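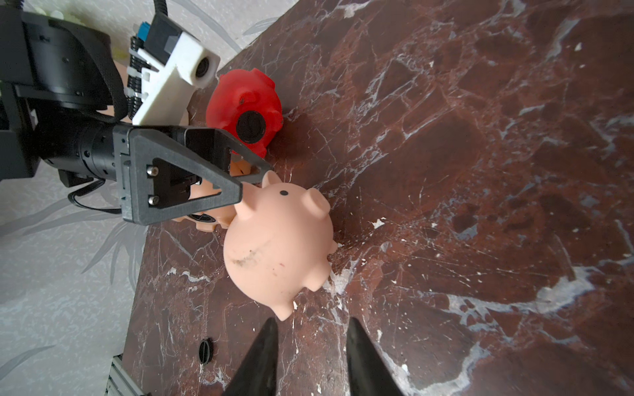 Progress report, two-arm handling cell
Submitted to: Carolina Seixas, Plarham equipment fund
Prepared by: Mafalda Carvalho, Brillevlow
Period ending January 2020

1. Status

The cell is in use at bench scale. Both arms are mounted and each carries a parallel gripper with a wrist camera. Work in this period was limited to soft, rounded objects placed close together, using toy pigs in red, pink and peach on the marble table. The planned move to mixed objects has not started and depends on the purchases in section 3.

The run log holds 801 episodes against a target of 1000 for the period. The shortfall comes from a stop in data collection while a wrist cable was replaced and rerouted. No change to the end target is requested.

2. Findings that affect the budget

Finger geometry. The two grippers do not use the same fingers. One has a hollow triangular plate, the other has tapered tips. The tapered tips fit into narrow gaps between objects more easily, but they give less contact area on a large rounded body. We want matched sets of both shapes so that either arm can run either finger. The present arrangement makes it hard to tell a finger problem from an arm problem when the logs are reviewed.

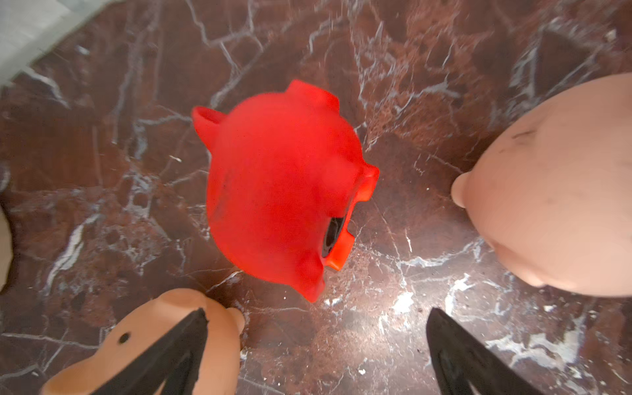
Surface and lighting. Polished stone reflects the overhead lamps, and the glare washes out detail in the wrist views. A matte mat and one diffuse panel are the cheapest fix. We would keep the bare stone as a second test condition – some of the later work calls for a surface that is not controlled.

Camera brackets. The printed brackets are adequate. Spare brackets can be made in house and are not in the request. Cable wrap and ties are bought from the consumables line as before.

3. Equipment request

Item A: finger sets, both shapes, for both arms. Quote received from Mota.
Item B: spare wrist cables, 3 units. Quote received from Mota.
Item C: diffuse light panel and matte table mat. Quote pending from Pramorov.
Item D: replacement gripper motor, held as a spare. Quote pending from Pramorov.

Items A and B are needed first. Item C can follow once the panel size is settled. Item D may be deferred to the next budget year, but a motor failure without a spare would stop the two-arm work until a new unit arrived.

4. Schedule

Orders for A and B will be placed on approval. Finger change and recalibration are planned as a single block, with the remaining 199 episodes collected afterward on the matched fingers. Mixed-object work is planned for March, subject to delivery. A revised cost table will be sent to the fund when the Pramorov quotes are in.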